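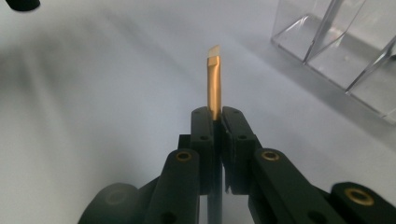

We're Sakamoto, a small shop and workroom in Cetham for people who like a good desk. We sell pencils, pens, rulers, craft knives, paper and the boxes to keep them in, and we run tidy sessions for anyone whose drawer has stopped closing. If you've ever spent ten minutes picking a pencil and then another ten looking for the sharpener, you're our sort of person and we'd love to meet you!

## How it started

Chiyo Nakajima and her brother Kohei opened the shop on 18th October, on a wet morning, with a borrowed till and one wall of shelves. Chiyo had been a drawing teacher in Bridden for years and had very firm opinions about pencils. Kohei had been fitting kitchens, and had equally firm opinions about drawers. They'd talked about a shop at every family meal until their mum told them to go and do it or talk about something else.

The name is our grandmother's maiden name. (Chiyo and Kohei's grandmother, strictly speaking, but the rest of us have adopted her.) She kept her sewing things, letters and pens in old sweet tins with a strip of paper glued to each lid, and we still have two of those tins behind the counter. Ask to see them. The glue has gone brown but the writing is lovely.

The first year was mostly pencils. People came in for one and stayed to try a dozen on the pad by the window, and after a while they started telling us about their desks at home. There were jars with forty biros in them and four that worked, and scissors that lived in the kitchen and were always wanted upstairs. One customer brought in a whole drawer under her arm, tipped it out on the table and said, "Where do I begin?" We cleared a space and did it with her there and then, and that was the first tidy session, though it took us another few months to give it a name and put it in the diary.

## What we do now

The shop is at the front. We keep roughly 80 kinds of pencil, from very soft black ones for drawing to the hard pale ones that draughtsmen like, and you can try any of them before you buy. We stock erasers that don't smear, brass and plastic sharpeners, gummed labels, notebooks that open flat, and plenty of cutting tools for paper and card. There's a shelf of second-hand things too, which changes all the time and is where the staff spend most of their wages.

The workroom is at the back, through the green door. It has big tables, good light and a kettle, and it's where we do the tidy sessions, the sharpening mornings and the sorting.

**Tidy sessions** take 7 people at most. You bring a drawer, a pencil case, a toolbox or a carrier bag full of bits, and you get a table space to lay it all out. We test every pen on scrap paper. We sharpen what needs sharpening. Then we try things in different boxes until they fit the way you work – left-handers nearly always want everything the other way about, and it's amazing how much difference that makes.

**Sharpening mornings** are looser. Turn up with your pencils and have a go with a knife, a hand sharpener or the old crank one on the bench. Melquiades shows you how to get a long point without snapping it, which takes a bit of patience and a lot of shavings. We keep the shavings for a lady in Grendstead who uses them in collages.

**School and office visits** are the newest thing. We come to you with a van full of trays and spend a day on the stationery cupboard. So far we've done two schools in Bridden, a vet's and a very cheerful solicitor's office where we found a box of unused fountain pens behind the printer paper.

## Why we like clear boxes

We have tried a lot of storage. We've had baskets, cigar boxes, roll-up canvas, cutlery trays and a shoe rack (don't ask). They all have their fans, and we sell most of them, but the thing we keep coming back to is the plain see-through organiser with fixed compartments.

You can see what you've got from across the room, so you stop buying more of it. You can see when the bottom needs a wipe. And children get on with them beautifully, as there's nothing to read and no lid to lose.

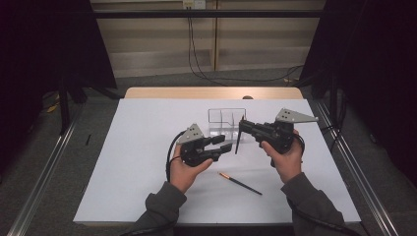 *Clear organiser and pencil on a white worktop.*

A few things we've learned from filling so many of them:

- Put the pencils in first. They're the longest, and everything else can be fitted round them.
- Points up if you draw a lot, points down if you have small children.
- Leave one compartment empty. It'll fill itself by the end of the week.
- Blades and cutters get a section of their own, at the back, with the sharp end covered.
- Rubber bands go somewhere else altogether.

Yến Kim would like it known that she disagrees with the second one and keeps hers points up whatever the company.

## Who you'll meet

**Chiyo Nakajima** does the buying and teaches most of the tidy sessions. She can tell a 2B from a 3B by the sound it makes on paper, and she'll happily let you test her.

**Kohei Nakajima** builds the shelves, the trays and anything else that needs to slide. If you've an awkward drawer, bring him the inside measurements (width, depth and height, please, he always has to ring people about the height) and he'll make you an insert to suit.

**Melquiades Varela** looks after the cutting tools and the sharpening bench. He spent years in a bookbinder's and will talk about knife angles for as long as you let him. He's also the person to see about repairs – sharpeners, staplers, hole punches, the odd pair of scissors.

**Yến Kim** runs the school visits and makes all our labels by hand. She joined us after coming to a tidy session with three pencil cases and reorganising the other people's things as well as her own.

**Yuto Oda** works in the shop in the afternoons and packs the post. He draws the little pictures on the parcels, and we get more letters about those than about anything we sell.

## The workroom tables

People do ask about the tables, so a word on them. We like a pale surface for sorting. Little things vanish on dark wood, and a white top shows up every paper clip, pencil lead and spare nib. It shows up every smudge as well, and we get through a lot of cleaning cloths, but we wouldn't go back. If you want to do the same at home, a big sheet of white card over the kitchen table works very well and rolls up afterwards.

Stand up to sort if you can, and sit down to test the pens.

## Old pens and pencils

Bring us anything you're not going to use. Working pens and decent pencils are cleaned up and go to the after-school club in Grendstead, which gets through them at a terrific rate. Short ends go in the stub jar on the counter and you're welcome to help yourself, especially if you keep score at golf or do the crossword in bed. In December we have a stub swap in the workroom with mince pies, and it's one of the nicest evenings of our year.

## Coming to see us

We're in the old seed merchant's in Cetham, 7 doors up from the bridge, on the same side as the bakery. There's a step at the front, and a level way in through the yard if you ring the side bell. Dogs are welcome in the shop. The workroom is open whenever there isn't a session on, so do put your head round the green door and have a look at what's out on the tables.

To book a tidy session, ring the shop or drop in and we'll write you in the book. Tell us what you're bringing and whether you're left-handed.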